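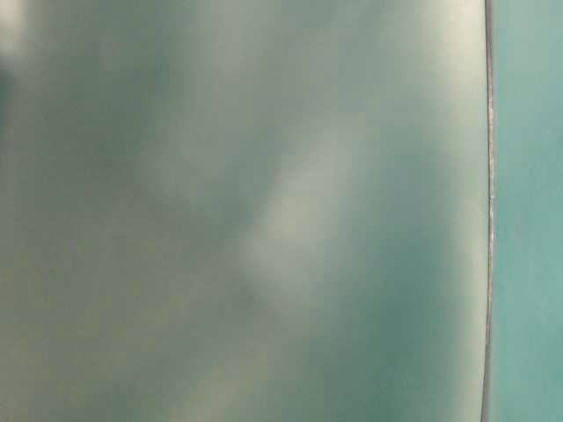
June 10, 2020

Notebook, status and trust study (Widlow project). Entry by me, read by Jabari Kariuki before it went in the shared folder.

Went through the second wave of responses this morning. We have 1,610 completed sessions out of 2,000 invited, and after the attention checks that drops to 1,129. More loss than I planned for. Most of it comes from the recall task, where people either wrote one line or pasted in something unrelated. The power analysis from March assumed we would keep a good deal more than that, so the three-way interaction is off the table. The two main contrasts should still be fine.

Reminder of the design, as I had to look it up again myself. Participants read a short description of a work team and are told they will be either the one who assigns tasks or one of the people who gets them. Then they play six rounds of the trust game with a partner who is in fact a script. The script returns a fair share in rounds one to three, a poor share in round four, and a fair share again in five and six. What we want is how fast trust comes back after round four, and whether that differs by assigned role.

First look, no exclusions beyond the attention checks:

Rounds one to three look the same in both roles. Good, that is what we wanted.
Round five drops in both roles.
Round six comes back up in the low-status group. In the high-status group it hardly moves.

I ran it with and without the people who guessed the partner was a script. 73 of them said so in the open question at the end. The pattern holds either way but the interval gets wider, and for the high-status group it now touches zero on the difference between rounds five and six. Not writing any of this up as a finding until Rosalie has coded the essays.
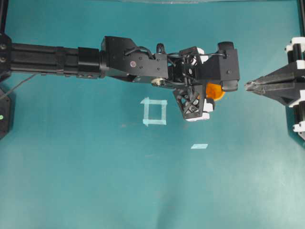 On the essays. Rosalie Schnyder is using the Pundari scheme, the short version with four codes: control, worry, warmth, blame. She and Jabari double-coded a first batch and agreed well on control and warmth, badly on blame. Looking at the ones they split on, the trouble is people who blame themselves. The scheme doesn't say whether that counts. We decided it gets its own code (self-blame, SB) and the first batch will be redone. Rosalie thinks the redo will take her two afternoons. Jabari is doing the same batch separately and they are not to compare sheets until both are done.

Manipulation check. The role question ("How much say did you have over what others did?") separates the groups clearly. The mood items do not, apart from "tense," which is higher in the low-status group. I would like to put tense in as a covariate but we did not preregister that, so it goes in the supplement, labeled exploratory. Jabari disagrees and thinks it should be left out altogether. His point is that tension is measured after the role is assigned, so adjusting for it takes away part of the thing we are trying to measure. I think he is probably right about the model. I still want the plain means in a table.

Problem with the timing data: the Jirkier export gives reaction times for round four in seconds and for all the other rounds in milliseconds. Took me an hour to see it. I had a very exciting graph for that hour. Fixed in the cleaning script, with a check that stops the run if any median is under 100. The raw file is untouched. If you pulled the data before today, pull it again.

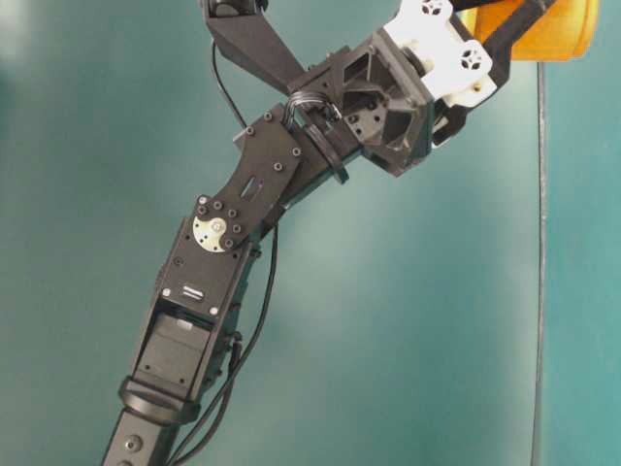 Photo: Widlow project

With the units right, people in the high-status role take a bit longer to decide in round five than people in the low-status role. The distributions have long tails and I have only looked at medians so far. Log transform next, then the mixed model with participant as random intercept.

Also went back to the Lewis pilot to see whether the same thing was there. The pilot had only four rounds, and the poor return came in round two, so it is not a clean match. Trust did come back more slowly for the assigners, in the one round where it could. Small sample, and the instructions said "manager" instead of "the person who assigns tasks." I don't want to lean on it. Rosalie remembers pilot participants asking whether the manager was paid more, so the word may have carried more than we meant it to.

To do:

Rerun cleaning on wave one with the units check in place.
Add SB to the codebook, with two sample sentences.
Send Rosalie the essay file with the role column removed. The last one still had it, my mistake.
Ask Jabari for his version of the exclusion counts and compare with mine.
Table of mood means by role, all items.
Decide about the debrief wording. Two people wrote in to say they felt tricked about the partner. Replied to both, and the reply is saved with the ethics papers.

Open question for the next meeting: do we run a wave three with the poor return moved to round three? It would give us three rounds of recovery in place of two, and the curve is the part I trust least at the moment. Budget would cover it if we keep the essays shorter. Jabari is in favor. Rosalie wants to see the coded essays first.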